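Making an old Android phone feel less annoying

I keep my phones until they give up on me, so I've built up a little pile of tricks for getting another year out of a slow one. My sister-in-law Marlene Lopes handed me hers last month with 454 apps and app leftovers listed in settings (I'm not exaggerating!) and asked if it needed replacing. It didn't. We spent an evening on it with a pot of coffee and it's back in her purse.

Start with the home screen. Take off every widget you don't look at daily, weather included, and swap the live wallpaper for a plain dark picture. Then go into Accessibility and turn on the setting that removes animations. Menus snap open instead of sliding, and the phone feels newer right away.

Next, the battery page. Sort by usage and look for anything near the top that you haven't opened this week. Marlene had a coupon app called Renine up there, and a flashlight app too - her phone has a flashlight built in! 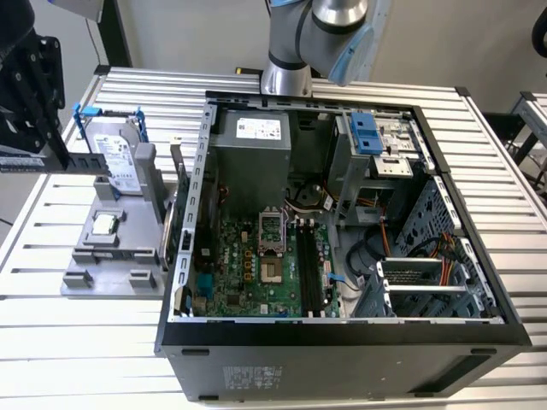 Asavstead, January

Storage is where I spend most of my time. I like to keep a good chunk free, and once a phone goes past 85 percent full I start deleting. Downloads first, then the videos people send in group chats. Marlene had 800 screenshots, mostly recipes, so we moved the good ones into one album and let the rest go. If your photos are backed up, open the backup on another device and check that they're really there before you wipe anything.

Notifications after that. Long-press one when it shows up and you can silence that kind of alert and keep the others. I left my bank and my messages on and shut off pretty much everything else. Oh, and if the charger keeps slipping out, turn the phone off and tease the lint out of the port with a wooden toothpick, gently, no metal. My neighbor Nayara Xavier got a wad out of hers the size of a lentil.

If you've tried all that and it still crawls, back it up and do a factory reset, then put your apps back one at a time as you miss them. I've never reinstalled more than 50. Leave it plugged in while it's resetting, and write your account password down on paper first - I skipped that once and lost a whole Saturday's worth of patience on the recovery page.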